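7 July 2020

Ok, harness racing people, a thread. I've been going to the trots at Cekulau since I was a kid and last night was the best card they've run all year. Settle in.

**1/** First, the mare. Yook drew the outside of the second row in a field of 10 and I figured she was cooked. She'd never won from back there. I had 3 dollars on her out of pure loyalty - that's how confident I was.

**2/** They went out way too fast. The leader cut the first quarter like the barn was on fire and two others chased him the whole way. Yook's driver just sat and sat, second last, hands down. I was yelling at my laptop by the half.

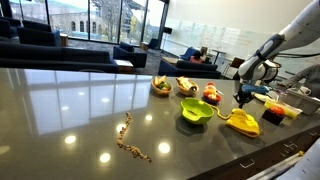
**3/** Then up the back stretch she followed the favorite's cover, tipped out three wide at the turn and that was that. Won by a length and a half with the plugs still in! Paid 19 to 1. I did a lap of the kitchen.

**4/** Before anyone asks, yes, I should have bet more. I say this every time.

**5/** Now the one I can't stop thinking about, Donda in the two-year-old trot. This colt broke stride in both his starts before last night. Both times right at the gate, and both times he was back in the pack before he'd found his feet.

**6/** They changed his shoes and took the hood off, and he was a different horse. Flat-footed off the gate, nice and square around both turns. He got run down late for second, but I don't care, he trotted the whole mile.

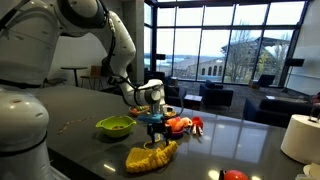
**7/** Somebody in my replies said he beat nothing. Go watch the last 100 yards again. The winner had a perfect trip on the rail and Donda was parked outside the entire way. Give me that horse next time, please and thank you.

**8/** Small gripe. The track went to a shorter post drag this season and I hate it. I like ten minutes to look at them warm up! You can learn a lot from how a pacer scores down, and now I barely have time to find my glasses. 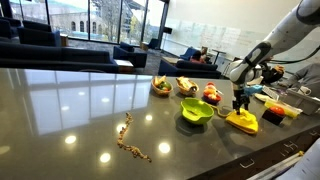 **9/** Looking ahead - the Priria Stakes is in October and the nominations are out. Yook is in. I think the mile suits her fine if she draws inside, and if she draws outside, well, see post 1.

**10/** Donda isn't nominated for anything big yet. I'd guess they give him a couple more easy ones first. If you hear where he's entered next, tag me, I'll be up late with the replays anyway.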